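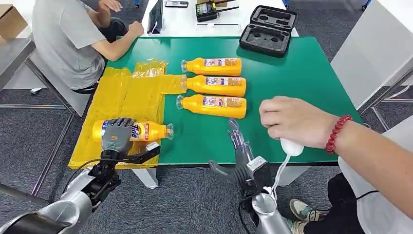

What should residents do with laundry bottles once the detergent is used up? Rinse them, put the caps back on and bring them to the sorting table at the Lutstead Community Hall, where household plastics are being accepted until the end of April.

The Lutstead Household Plastics Collection has been extended by one month following a strong response from residents in the town and outlying areas. The collection received 972 items in its opening month, most of them rigid bottles and tubs from laundries and kitchens. Organisers had planned for a smaller intake and have arranged further storage behind the hall.

Detergent bottles, including the bright yellow and orange kinds sold in most supermarkets, are sorted on a green-topped table in the main room. They are laid on their sides and grouped by colour before being packed. Labels may be left on, as they are removed at a later stage of processing.

Plastic sheeting is also accepted, provided it is free of soil and food. Painters' drop sheets, mattress covers and large wrapping film should be shaken out at home and folded where possible. Sheeting that arrives crumpled will still be taken, although it requires more handling and residents may be asked to wait while the table is cleared.

Program coordinator Ailsa Matheson said the most common difficulty to date had been bottles delivered with liquid still inside.

"A small amount of detergent left in the bottom of one bottle will spread through a whole bag," Ms Matheson said. "We ask that people rinse twice with cold water and let the bottles drain overnight. Part-full bottles will be returned to the person who brought them."

Sorted material is baled and sent to the Plellex depot for shredding. A portion of the resulting flake will be used in a trial of outdoor seating, with three benches to be installed along the Pindora walking track later in the year. The locations have not yet been settled, and residents who use the track regularly are invited to leave suggestions at the hall office.

The sorting table is open from 9 am to 1 pm. Households may bring up to 20 items per visit. Schools, sporting clubs and small businesses with larger quantities should telephone the office beforehand to arrange a separate time. Containers that have held motor oil, pool chemicals or garden sprays are not accepted and should be taken to the transfer station.

Parking is available at the rear of the hall. The side entrance has a ramp and is the nearest door to the main room.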